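About Kaltolance

Home / About / What We Pack / Send Us Your Parts / Contact

Hello from Clarkholm!

We're Kaltolance, a small packing and kitting shop, and we put other people's parts into boxes. Covers, shells, guards, brackets, hoses, knobs, the bag of screws that goes with the knobs. If you make something in small batches and your garage or your front office has filled up with it, you're the kind of customer we had in mind when we started.

We got going 17 years ago with a single customer who made replacement covers for exercise equipment. The covers were beautiful, glossy molded things, and they were arriving at people's doors scratched. We took a stack of them home, tried a lot of different ways of putting them in a box, mailed them to ourselves (our mail carrier was very patient), and kept notes. The notes became our first packing sheet. We still use that sheet, with plenty of crossings-out, and we still get a kick out of opening a returned test box and finding everything in it exactly as it went in.
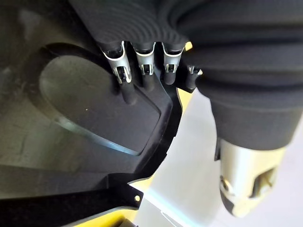

Our unit is on Ruddock Street, 2630 square feet, up the ramp and through the blue door. Before us it belonged to an upholstery shop, and every so often a tack still turns up along the baseboard. We painted, we put in better lighting over the work areas, and we moved the shelving so many times in the first year that we ended up marking its position with tape. It has stayed put ever since. Mostly.

What we do all day

Everything that comes in goes into a tote. That's the heart of how we work and we could talk about it for hours. One order, one tote. The tote has the parts in it, the boxes those parts will travel in, and the packing sheet, and it goes from receiving to checking to packing to the shipping shelf without anything being tipped out and sorted again. When you call to ask where your order is, we go and look for the tote.

We own 189 of them. We used to have a mix of shapes and sizes picked up wherever we could find them, and they wouldn't stack, and the lids only fit the ones they didn't belong to. Switching everything over to one kind was the best money we ever spent. Rounded corners, a good thick rim you can get your fingers under, solid sides. They go on shelves, they go on carts, they go on the floor next to whoever is working.

A few things we've learned about loading one:

Matching parts go in side by side and facing the same way. It takes a few seconds longer, and it means a missing or mismatched piece jumps out at you.

Glossy surfaces don't touch each other. They don't touch a staple or a zip tie either.

Flat boxes go in first and everything else goes on top of them.

Tall boxes go to one side, up against the wall of the tote, where you can lift them out without disturbing the rest.

If you have to press down to make it fit, get a second tote.

New folks sometimes laugh at how seriously we take that last one. Then they unpack a tote somebody pressed down on.

Molded parts, our first love

We'll pack nearly anything, but molded parts are where we really get excited. They're awkward! They're curved where a box is flat, they have ridges and lips and flared edges, and a pair of them that look the same can turn out to be a left and a right. They slide on each other. They pick up every speck of dust in the county and show it off. Getting a pair of curved shells to sit quietly in a rectangular box is a nice little puzzle and we've never gotten tired of it.

Each new part gets a tryout. We ask you to send us a handful, plus any packaging you already use, and we work up two or three ways of packing it. We ship those to ourselves and to a friendly address a few states over, look at what comes back, and choose. You get photos of every version along with our opinion, which we have never been shy about giving. Sometimes our opinion is that your old box was fine and you should keep using it.

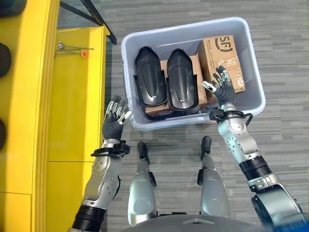

Boxes, used and new

We reuse cartons wherever a customer is happy for us to. Every delivery that comes in brings more cardboard with it, and a sturdy box with a crease or two and somebody else's printing on it has plenty of trips left. We flatten them, sort them by size, and keep the good ones. The tired ones get cut down for dividers and liners. Anything left after that gets baled and picked up.

If you'd rather have crisp new boxes with your own label on them, we do that too. Quite a few customers split it: new boxes for store orders, reused ones for spare parts and warranty replacements. Just say so on your order form. There's a place for it near the bottom that people tend to miss.

For fill we use paper and cut cardboard. We phased out foam peanuts a while back, and the whole place celebrated, the vacuum cleaner most of all.

Checking

Each tote gets looked over by a person who didn't load it. They read the packing sheet, look in the tote, and compare. They're checking the part, the quantity, the finish, the right box, and the right insert. A scratch or a rough edge gets set aside and we send you a picture the same day, so you can decide whether it ships, goes back, or gets sold as a second.

We started doing this after an embarrassing January when we sent a customer a full run of left-hand covers and no right-hand ones. They were very kind about it. We paid for the return shipping, drove the right-hand ones over ourselves, and rewrote the sheet that evening over takeout.

Who we work with

There are six of us full time and a couple more in the busy season. Our customers are mostly small makers: sports and outdoor gear, replacement housings, workshop accessories, a company that does nothing but drawer organizers (we love them and own far too many of their organizers). Some send us one tote's worth a month. Some send a truck.

We don't have a minimum order. We like small jobs, and a fair number of our biggest accounts began as a single carton with a handwritten note inside.

We're not the right place for food, liquids, batteries, or anything that needs to be kept cold, and we'll gladly tell you so on the phone before you go to the trouble of shipping it.

Come and see us

Visitors are very welcome. Quite a few customers have stopped in to see their own parts being packed, and they nearly always leave with an idea for changing the box, or the part, or both. Mornings are best. Between 3 and 4:30 in the afternoon we're getting the outgoing shelf ready for pickup and we won't be very good company.

Park on the Ruddock Street side and use the ramp. If you're dropping off parts, bring them in whatever they're in now, grocery bags included. We'll find them a tote.

Sending parts for a tryout

Please include:
A handful of each part, with lefts and rights marked
The packaging you use today, if any
A note telling us where most of your orders go
A phone number where you like to be called

Allow two weeks for the tryout. You'll get your samples back, packed very nicely.

Kaltolance
Ruddock Street, Clarkholm
Open weekdays, 8 to 5

What We Pack
Send Us Your Parts
Packing Sheet (download)
Contact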